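The Sweater Problem

Can a machine do your chores yet? Short answer, some of them, slowly. Long answer involves a lot of laundry.

Altham, half past eight in the morning, January, heating not on yet. Hatice Yurt has a crate of clothes on the floor and a coffee going cold on top of a filing cabinet. She runs the home tasks side of Ondbridge, a small outfit above a tile showroom, and her job this winter is folding. Shirts, towels, kids' leggings. Sweaters most of all.

"Towels are done," she says. "I'm bored of towels. Anyone who shows you a towel, ask them for a sweater."

So I ask for a sweater. The arm on the bench picks one up by the hem, drops it, picks it up by a cuff. Pauses. A sleeve is inside out and the thing clearly has no plan for that. It lays the whole lot down in a heap and waits. Hatice fixes the sleeve by hand without looking up from her phone. Second go is better. Arms in, bottom up, a flat lumpy square in 7 minutes. My mother would refold it.

But it's a fold. Two years ago, she says, it would of been a knot.

What works now

Floors, obviously. Vacuums have been fine for ages, provided you pick up your socks first. Loading a dishwasher is getting there if the plates are plates and not, say, a colander with rice stuck in it. Wiping a table, yes. Wiping a table with things on it, ask again later.

On the shop floor it's a happier story. Atley packs garden hardware a short drive away, and the arms there have been bagging hinges since before I could spell hinge. Same hinge, same bag, same spot. Orysia Horobets, the shift lead, walks me past three of them without breaking stride. Last week's log had 721 cartons through one cell and 41 kicked out for a person to look at. Nearly all of those were tape. Tape is the enemy, apparently.

"Give it a box, it's a genius," she says over the noise. "Give it a bag of gloves, I have to send Marta."

That's the whole divide, more or less. Hard things keep their shape. You grab a box at one end and the other end comes along. Cloth does what it likes. It hides its own corners, it bunches, it sticks to the thing underneath. A sleeve can be in any of a million places and most of them look like a blob.

Then there's the house itself. A factory puts the hinge in the same place all day. A home puts the sweater on a bed, on a patterned blanket, next to a pile of other clothes, in whatever light the window feels like giving you.

How they learn it

Ostapchuk, the company that makes most of the grippers I saw, used to train on a gray table under good lamps. Lovely results. Then the machines went into bedrooms and fell apart. Its people have moved on to having humans do the chores with the gripper itself, held in the hand, in real homes, over and over, so the software gets to see what a finger sees.

It looks silly and it's tiring. I tried. Two fingers instead of ten and no feeling in either one. After four T-shirts my wrist hurt and I had new respect for the arm on Hatice's bench.

You also notice how much you cheat with your normal hands. The little shake. Chin holding the collar. Smoothing a crease with the side of your palm, which no gripper has got. 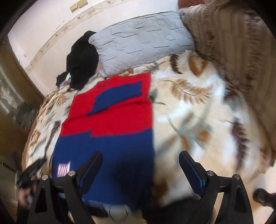
So, should you wait for one?

No. Buy a laundry basket with a lid.

Hatice thinks a folding machine for ordinary homes is possible inside the decade, if people will accept slow. It can take all afternoon, she argues, you're at work. Orysia doesn't buy it. She'd want it to find the clothes, and wash them, and put them in the right kid's drawer, and she would want it to cost less than the washer did. Fair.

Ondbridge's bench arm has now had 716 tries at sweaters, each one logged in a spreadsheet with a column just for remarks. I scrolled through while the coffee got binned. "Good." "Good." "Sleeve." "Sleeve." "Dropped, sleeve." "Good but ugly."

Before I left Hatice handed it a fitted sheet, because I asked. It found a corner. Then it found the same corner agian. We left it to think and went for lunch.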